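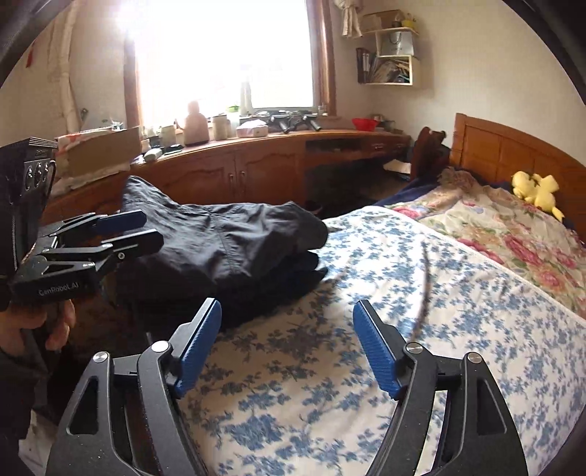

*Two hand-held grippers at the bedside, with a dark garment on the flowered sheet.*

## Planning the February gripper order

It's budget season, and for once I'm looking forward to it! The Sundlow bedroom sessions have given us a much clearer idea of what we should be buying, and I'd like everyone who works with the hand-held grippers to read this before the order goes in.

Quick background for people on the Brarkdale side. The household cloth work (folding, laying out, putting away) has been running on a small pool of grippers that gets passed between sites. That was fine when we had one room going. Now that two sites want the same tools in the same week, we spend more time on the phone about who has which case than I'd care to add up.

So the plan is to order four more hand-held units in February. That's enough for each site to keep a working pair and still have a pair on the shelf for when something needs a repair. I went back and forth on asking for more, but I'd much prefer four units with proper spares over six with none, and the people who do the bench repairs agreed with me before I'd finished the sentence.

### Spares are the part I'm excited about

Yes, really. The blue grip pads do all the hard work on fabric, and we have never had a budget line for them. They've come out of whatever was left at the end of the quarter, usually in tiny orders with shipping that made me wince. This time we're asking for 50 pads in one go, to be split between the sites and kept in labeled bags with the date opened written on the front. Please write the date! It's the only way we'll know how long a pad lasts on bedding compared with heavier clothes, and next year's number depends on it.

Pivot hardware and the little screws go on the same order. If your site has a favorite driver for those, tell me which one and I'll add a second.

### The money

The accessories line (pads, screws, drivers, two padded carrying cases) comes to $1,248 before shipping. The units themselves are quoted separately through Bouzid, and I'm waiting on the revised version, so please don't pass the old figure around. Freight from the Nullura warehouse is on our side this time. I've left room for it.

Two things I took off the list after talking to the Sundlow crew:

- The second folding table. They like working on a real bed with a real patterned sheet and a bunched-up blanket on it, and a bare table doesn't give them the same kind of practice.
- The big floor lights. Daylight through a window can be very strong, so we're going to try plain blinds first. They cost far less, and they fit in the van.

One thing went on: a rolling bin of dark clothing in mixed weights. Dark folded cloth is hard to tell apart layer by layer, and we want plenty of it in the sessions. Thrift store stock is perfect for this. If you have old black or gray pieces at home that you're ready to part with, bring them in and we'll wash them and put them to work.

### What I need from you

Each site should send me a list with the following:

1. How many grippers you have in hand, including any that are waiting for repair.
2. How many unused pads are left, even if it's zero.
3. Which rooms you plan to work in through spring, so we can time deliveries.
4. Anything you've been buying out of petty cash (tape, bags, batteries, you know who you are).

Lists are due on the 19th. Late ones will go on the summer order. Send them to the equipment inbox with your site name in the subject line, and if you'd like to try the padded case before we commit to two, the sample is in the Brarkdale stockroom on the shelf by the door.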